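Can machines handle bathroom cleaning in a residential facility yet?

Posted by Daltport Housing Desk

Our office manages 347 furnished units and has been asked to report by April on whether any bathroom work can be automated. We are chiefly concerned with bathtubs, including rinsing, wiping and putting bottles back on the rim. Has any member organization done this?

Rafferty Zamora

Not without staff present, in our experience. Floors are largely settled — our scrubbers at the Nevport site cover open areas every night. Tubs remain manual work.

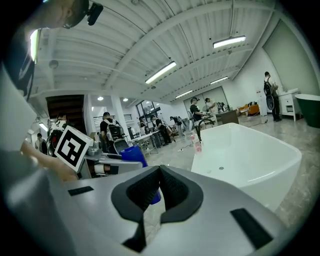
The difficulty lies in reaching over a high rim, working around the faucet and handling small items without tipping them. We tested one arm for 4 weeks and returned it. Residents' bottles had to be cleared away by hand before each run.

Calloway Facilities

We concur. Please also review your insurance terms.

ilutel_ops

We were quoted 2,611 a month per machine, and setup was extra. Ask for a trial first.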